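What Is a Carat? And Why Is There a Karat Too?

Look in a jewelry store window and you may see two words on the little cards: carat with a C, and karat with a K. They sound the same. They mean different things.

Carat with a C is a weight. People use it for gemstones such as diamonds, rubies, and emeralds. One carat is one fifth of a gram. A small paper clip weighs close to one gram, so five one-carat stones would weigh as much as the paper clip.

The word comes from the carob tree. Long ago, traders around the Mediterranean Sea put carob seeds on one side of a scale and the gem on the other. Carob seeds look very much alike, but they do not all weigh the same. A carat in one city could be a bit heavier than a carat in the next. In the 1900s, countries agreed on one size for everybody.

Gems are small, so each carat is split into 100 points. A stone of 51 points is a little more than half a carat. A stone of 10 points is one tenth of a carat.
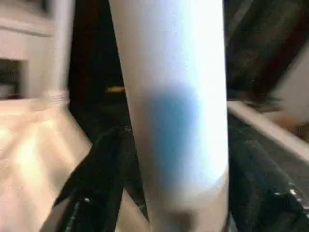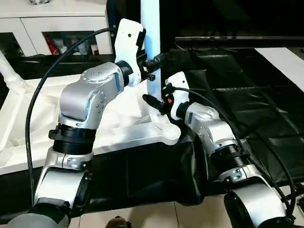
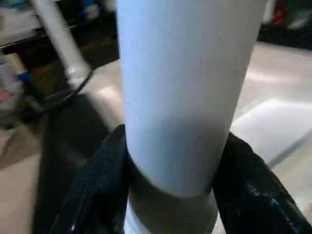

Karat with a K tells you how much of a piece of jewelry is gold. Pure gold is 24 karat. It is soft and can bend or get scratched, so jewelers melt it with other metals like copper and silver. A mix of metals is called an alloy.

To read a karat number, think of the metal as 24 equal parts. In an 18 karat ring, 18 parts are gold and six parts are something else. In a 10 karat ring, 10 parts are gold and 14 parts are something else.

Some rings have a different kind of number inside. It counts gold parts out of 1000. An 18 karat ring may be stamped 750, which means 750 parts out of 1000 are gold. You may need a magnifying glass to read it.

The other metals change the color as well. More copper makes the gold look pink. Nickel or palladium can make it look white.

Try this: draw 24 squares on a sheet of paper. Color 14 of them yellow. You have made a picture of 14 karat gold. What fraction is yellow? Can you make the fraction simpler?

Words to know
Alloy: a mix of a metal with one or more other things, often other metals
Point: one hundredth of a carat
Gram: a small unit of weight

Last updated: 26/05/2025

Comments (3)

pebble_collector
I got 7/12 for the squares. Is that right?

room4reader
We did the squares in class but with 18. It makes 3/4.

gran_in_lusville
My wedding ring says 585 inside. My grandson worked out that it is 14 karat.

More to read
How Pearls Grow
Why Silver Turns Black
What Makes a Ruby Red?
How Hard Is a Diamond?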